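Public Records Access Project: Progress Report to the Mandagi Fund
Submitted by Ratih Pattinasarany, project lead, Zulldale Open Files

Where we are

We're through the first half of the grant and I'm happy to say the Drirnby police complaint records are finally coming in! The town released 1,635 pages in December after our second appeal, and our two readers have logged 714 of them so far. Most are complaint intake forms, with some letters from supervisors and a good number of blank cover sheets (which we still have to log, alas).

The quality is better than we feared. Dates and outcomes are nearly always legible, and redactions are mostly limited to home addresses and the names of minors.
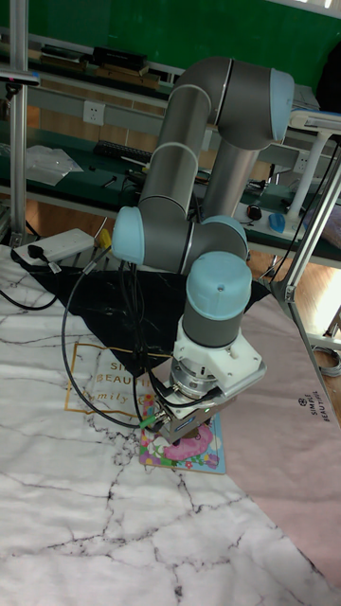 Getting residents to use the records has been the best part of this period. We ran 3 evening clinics in Drirnby, where people could sit down with a reader and learn how to ask for their own file, and every seat was taken at the last one. We also have a draft of the pocket guide to filing a request. For the cover I'd love something cheerful, along the lines of the little card with the light blue border and the flowery, many-colored pattern, so that it doesn't look like one more form from town hall. The text is with our legal reader now. We plan a first printing of 100 copies, in English only, and will ask clinic visitors which other languages they need before ordering more.

The searchable index, which we're calling Pliltitness, went up on a test page last month. You can look up a complaint by year, by type and by outcome. Searching by officer name is switched off until we finish checking spellings against the payroll list. Two reporters and a retired court clerk have been trying it out and sent back a long, very useful set of notes.

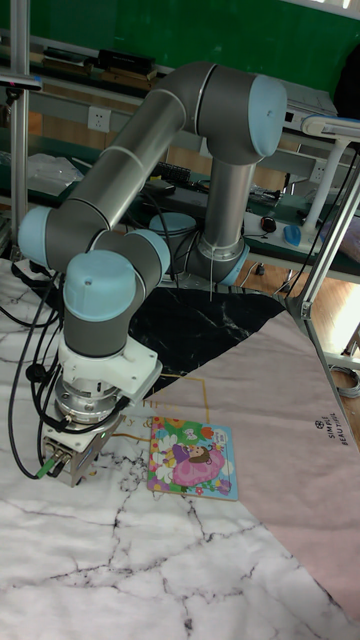 What's been slow

The Zulldale sheriff's office has yet to answer our request for its internal review findings. The statutory deadline has passed, and we've sent a reminder and asked for a written reason for the delay. If we hear nothing by the end of next month we'll file with the state records office. There's no fee for that, so the budget isn't affected.

Scanning also ran behind. Drirnby gave us paper only, and many pages were stapled.

Next period

Finish logging the Drirnby pages and turn on name search. Print the guide and hold two more clinics, one of them in Zulldale. Publish a short summary of complaint outcomes by year, with the page references, so anyone can check our work. I'll send the spending table separately once the scanning invoice arrives.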